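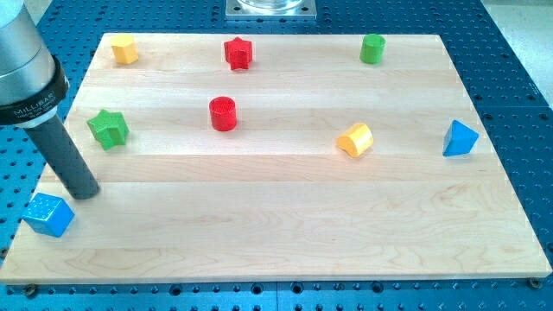
*Fuvico board and block set on the bench, pusher tube over the left side. Blue cube is nearest.*

**Fuvico tabletop set: a month of use, and is the Sukdale calibration visit worth it?**

**benchrat_44**

We bought the Fuvico set through Clivevance in April. It was £187 for the maple board and eight wooden blocks, delivery on top. I couldn't find much written about it before ordering, so here are my notes.

The board is long planks glued edge to edge. You can see the seams but they are faint, and blocks slide across them without catching, which was my main worry. Ours sits straight on the perforated table.

The blocks come in red, yellow, green and blue, two of each. There's a hexagonal prism, a pair of stars, a triangle, a cube and three cylinders. We're using them for pushing tasks: the arm has a plain tube on the end and has to get a named block to a named place on the board. No gripping.

Good:
- Colours are easy for our camera to separate, even under the bad strip light.
- Pale wood gives a clean background.
- Nothing has chipped.

Less good:
- The cylinders go over if you push them high up, and then they roll.
- No storage box. They came in a bag.
- The instruction sheet is two sides and one of those is the address for returns.

What I want to ask about is the Sukdale visit. Clivevance offer it as an extra: someone comes out, levels the board, checks the tool offset and leaves you with a file. Has anyone paid for it?

---

**quillback**

Paid for it last year with a different board. They came on a Tuesday and were gone by lunch. The levelling was fine. The tool offset was something we could have done ourselves with a dial gauge and some patience.

The file is the useful bit if you run Tefera, as it loads straight in. If you don't run Tefera it's a text file with numbers in it.

---

**benchrat_44**

We do run Tefera, for now. What's in the file? Just the board plane and tool tip, or block sizes too?

---

**quillback**

Plane, tip, and a table of block heights if you ask for it. Ask beforehand. We didn't, and had to measure our own.

---

**odd_sprocket**

I'd save the money. If your board is sitting on a flat breadboard table it's already flatter than anything a bloke with a spirit level is going to give you. Shim it if it rocks. Ours rocked on one corner and a strip of card sorted it.

Also £187 for a board and some blocks is daft. I made ours out of an offcut of worktop and a set of toy bricks from the market.

---

**benchrat_44**

I looked at making one. By the time I'd paid for the wood and spent a day in the workshop it would have come to a fair bit, and I'd have had blocks that were all slightly different sizes. The stars alone would have taken me ages.

---

**odd_sprocket**

You don't need stars. Cubes and cylinders will show you everything a pushing task is going to show you.

---

**pallet_jill**

Disagree with that. Stars are where our setup fell over. The tube gets into the notch between two points and then you can steer the block quite well, but if it lands on a point the block spins away. We'd never have found that with cubes.

Question for the OP: what's the surface like on yours? In your picture some of them look rough, the stars and the red cylinder especially. Ours were smooth all over.

---

**benchrat_44**

Yes, the stars are bumpy and the red cylinder is sort of ribbed. The cube has a grid of little raised dots on its top face and is smoother on the sides. I assumed they were all sold like that. The green cylinder is smooth on the side.

It does change how they slide. A star on its rough face needs a firmer push than the hexagon.

---

**pallet_jill**

Then they've changed them, or you got a mixed batch. Worth asking Clivevance. If I'm training something on my smooth set and comparing with someone on a bumpy set, that matters to me.

---

**torque_and_tea**

I asked them this exact thing. The reply was that finish "may vary between batches" and I could swap the set if I paid the return postage. I didn't bother.

On the original question, we had the Sukdale visit and I'd have it again. There are only two of us and neither of us is any good with metrology. Before the visit the tube was scraping the board at the far edge and sitting too high at the near one. Afterwards it wasn't. I know quillback says you can do it with a dial gauge, but we had tried for 5 days.

---

**odd_sprocket**

Five days? Touch the tip down on each corner, write down the heights, fit a plane. It's an afternoon.

---

**torque_and_tea**

It's an afternoon for you.

---

**quillback**

To be fair it was most of a day for me the first time. I had the wrong tool length saved and was correcting for a tilt that wasn't there.

OP, what's that tube mounted to? I can see MILLIBAR on the black collar but can't read the rest. If you're taking the tube off and putting it back a lot, check how well it repeats before you pay anyone to measure it.

---

**benchrat_44**

The small print doesn't read in the photo, I'll look next time I'm at the bench. The tube mostly stays on. It comes off when the other lot want the arm. Good point though, I hadn't checked the repeatability and I should.

For the falling cylinders, has anyone lowered the tip? I'm keeping a bit of clearance over the board so as not to mark it.

---

**pallet_jill**

Go down to 2 mm off the wood if your plane fit is decent. Push low and they stay up most of the time. For the ones that go over, we count a cylinder on its side as a different start position and carry on. Yours has the yellow one lying down in the photo, so you could begin with that.

---

**benchrat_44**

Will try it. I'm going to do the corner touch-down myself first and see what numbers I get. If they're a mess I'll book Sukdale and ask for the block heights.

---

**odd_sprocket**

Put the numbers up here when you have them.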